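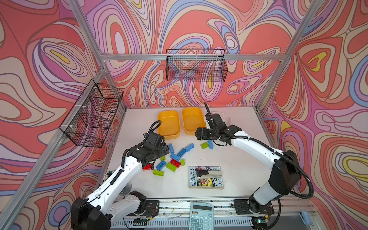
4 min read

Thursday, after lunch

Okay, so I finally sat down with the rate checker this morning and I think I know why the quotes have been drifting. Writing it down before I forget, and so Shengli Dai doesn't have to dig through my messages again (sorry!).

The page pulls the mid-market rate every 30 minutes and then takes off a margin to get the travel money rate people see. Fine. Except the margin table is keyed by amount, and the steps sit at 1,000 and 2,000 of whatever currency you type in – the source currency, not dollars. So somebody changing 2,000 Mexican pesos, hardly a fortune, lands in the same tier as somebody changing 2,000 pounds. They get the nice rate and we show a number that no provider would really give them.

I checked it against the Mitstead feed first. Mitstead sends its own tiers, in dollars, and we've been throwing them away on import. My fault, I wrote that importer in July and was in a hurry. Bidine doesn't send tiers at all, just one flat margin per pair, so Bidine quotes were right the whole time. That explains why the comparison table kept putting Bidine last on the small peso amounts and I kept thinking their feed was stale. It wasn't!

Ran all 102 pairs through with the tiers converted to dollars before the lookup. Most didn't move. The ones that did were the currencies where one unit is worth very little: yen, won, forint, Colombian pesos, that crowd. The dinar ones went slightly the other way (one Kuwaiti dinar is worth more than three dollars, so people were stuck in a worse tier than they should have been). I had to go get more coffee after that one.

Rounding is a separate headache. We round the rate to four places, then multiply, then round the result to two. For won to dollars, four places leaves you with almost nothing to multiply. I've switched it to carry the full rate through and round once at the end, and the display still shows a short version. Shengli, you did say this in the spring, and I did say it could wait.
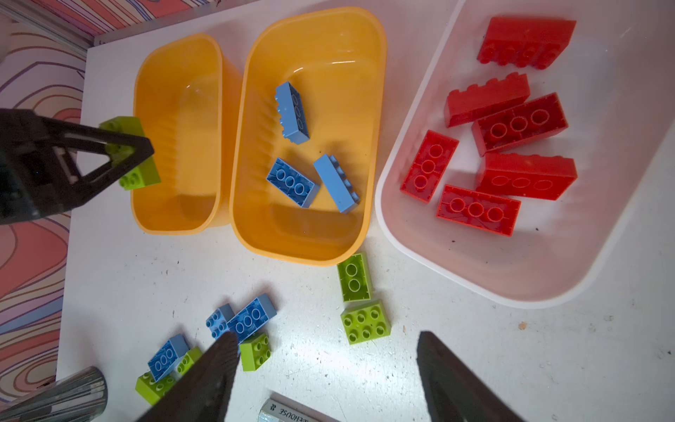 Still to do

Weekend rates. The feed stops moving Friday evening and our page carries on saying "live" all the way to Monday. I'd like it to say when the rate was last changed, in plain words, next to the number.

Ask Prurnberg whether their fee is inside the margin or on top. Their email can be read either way and I've read it both ways.

Move the old tier code out of Fang. Fang still has its own copy of the table for the nightly email, so tonight's email will disagree with the site unless I get to it by five.

Put the yen and dinar cases in the tests. Small amount, big amount, and one exactly on the step, as I'm still not sure which side 1,000 is meant to fall on.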